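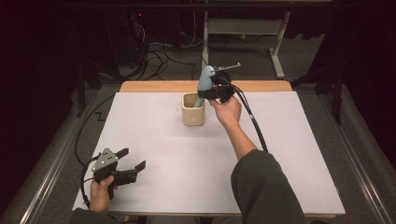

Members of the Pateo shared workshop in Doltville have started recording with a pair of hand-held grippers they built themselves, in the first stage of a project to teach a home-made robot arm to tidy a table. The project, called Kumden, has been under way since the autumn and moved from the bench to the recording table in May. The grippers are held one in each hand and each has its own cable. The tasks are small ones, such as closing the jaws on a light blue plastic toy and lifting it from a cream-coloured ceramic cup. Every attempt is saved and will later be used to train the arm.

The arm itself is not finished. Its base and shoulder are complete and are stored at the workshop's unit on Baptista Road, but the elbow joint is being made again after the first version slipped under load. The group decided to go ahead with recording while that work continues.

"We could have waited for the arm, but the recording takes months whatever you do," said one of the members working on the project. "The grippers were ready and the table was free in the evenings, so we got on with it."

Kumden has a budget of 731 pounds, most of it raised through a sale of refurbished hand tools at the workshop last year. The largest single cost so far has been motors for the arm, at 300 pounds. The bodies of the grippers were made at Pateo, and the fixings came largely out of the workshop's own parts drawers.

The idea behind the grippers is that a person can do a job at normal speed using the same kind of jaws the arm will have. The builders had first tried moving an early version of the arm by hand and storing its positions, but found it slow and tiring. A simple job could take several minutes, and the person doing it tended to push the arm in ways its own motors could not repeat.

A hand-held gripper is much quicker to use. The opening of the jaws is logged through the cable, along with the position of the gripper above the table. The members say a newcomer can learn to use one in a single evening, although picking up small or rounded things takes longer to get right.

The present version of the gripper is the third. The first was too heavy at the front and made the wrist ache after a short session. The second was lighter, but its jaws flexed when they closed on anything hard, and the recorded opening did not match what the fingers were doing. The body has now been made shorter, with the weight moved back towards the hand.

Cables have been the main source of trouble since recording began. The plugs on the earlier grippers worked loose when the user turned a wrist sharply, and a number of recordings were lost before the fault was traced. The plugs are now clamped to the body – a change that took one evening and a handful of screws. The group looked at going wireless and decided against it on grounds of cost and battery weight.

Sessions are held in the evening, from 7pm, when the larger machines in the unit are switched off. The table has been given a flat white top, and the members try to keep it clear of anything that is not part of the task. Each task is repeated 10 times before the objects are changed, and whoever is holding the grippers then swaps with someone else. Mistakes are kept, but they are marked so that they can be left out of the training later.

The list of tasks was drawn up from suggestions pinned to the workshop's noticeboard. It includes putting things into a cup and taking them out again, sorting screws from washers, folding a cloth and putting the lid on a tin. Folding has been moved to the end of the list after early attempts with the grippers produced very little that was usable.

Toys were chosen for the first round because they are light and do not break when dropped. Their odd shapes are also helpful, according to the group, as the jaws have to come at them from different angles. The members plan to move on to workshop items such as pencils, tape and small spanners once the arm has shown that it can manage the easier objects.

Some work also remains on the software. The recordings from the left and right grippers have to be lined up in time, and the first batch drifted apart by as much as 2 seconds over a long session. The group now opens and closes both pairs of jaws together at the start of each recording, which gives a mark to work from. A proper fix, with both grippers reading the same clock, is being written.

"It is a bit like a clapperboard," said another member. "It does the job for now, but you have to remember to do it, and we have all forgotten at least once."

The builders hope to have the arm assembled by September and to run the cup task on it shortly afterwards. Only one arm is planned under the current budget, so tasks that need both hands will have to wait, although they are being recorded now to save repeating the work. A second arm would need new motors, and no money has been set aside for it.

If the first arm works, it will stay at Baptista Road and be fixed to the end of the assembly bench, where members would be able to try it under supervision. Its speed will be limited and a stop button will be fitted within reach of anyone sitting at the bench. The workshop has asked for both to be in place before the arm is powered up in the shared area.

Drawings for the gripper are kept in a folder at the front desk at Pateo and can be copied by any member. The drawings for the arm will be added once the new elbow has been tested. One set of gripper parts is left over from the last batch and is being kept as spares.

Pateo members who would like to take a turn with the grippers can add their names to the sheet by the door. No experience is needed, but users are asked to roll back loose cuffs and to take off watches and bracelets, as these have caught on the cables. Sessions will stop in August, when the unit's floor is being repainted, and start again the following month.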